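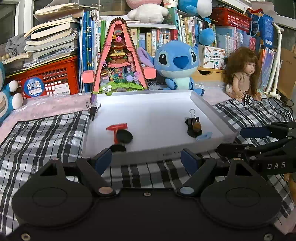 Figure 3. Hand-held gripper at the sorting tray, finger pads open.

4.2 Preparing the Tray Station

This section applies to all student teams in the Nakar Manipulation Club. Complete Section 4.1 (Gripper Inspection) before starting. One team member operates the gripper; a second keeps the session log.

1. Lay the plaid fabric flat on the work surface and smooth out any folds under the tray area.

2. Set the white tray on the fabric with its long side toward the operator.

3. Place the objects listed on the task card in the tray. The standard card includes the toy hammer and the black binder clips. Do not stack objects unless the card calls for it.

4. Leave the background items on the table and shelves as they are. Toys, books and boxes behind the tray are part of the task setting and must not be moved between trials.

5. Hold the gripper level in front of the tray and open the fingers fully. Check that both dark blue pads are seated squarely on the finger links.

6. Close and open the fingers 3 times with nothing between the pads. If either finger sticks, stop and return to Section 4.1.

7. Enter the team name, card number and start time in the log, then begin the first trial.

Note: When a second gripper is in use, agree on which operator reaches first. Pads should not touch each other during a trial.

CAUTION: Keep fingers, hair and loose sleeves away from the finger links and pivots while the gripper is closing.

CAUTION: Binder clips can snap shut when lifted by one handle. Grip the body of the clip — never a single wire handle.

A team may log up to 78 trials on one task card. Completed logs are to be handed to Jussara Leite or Danang Tjoa at the end of the session.

Revised June 20, 2020. Replaces the April edition.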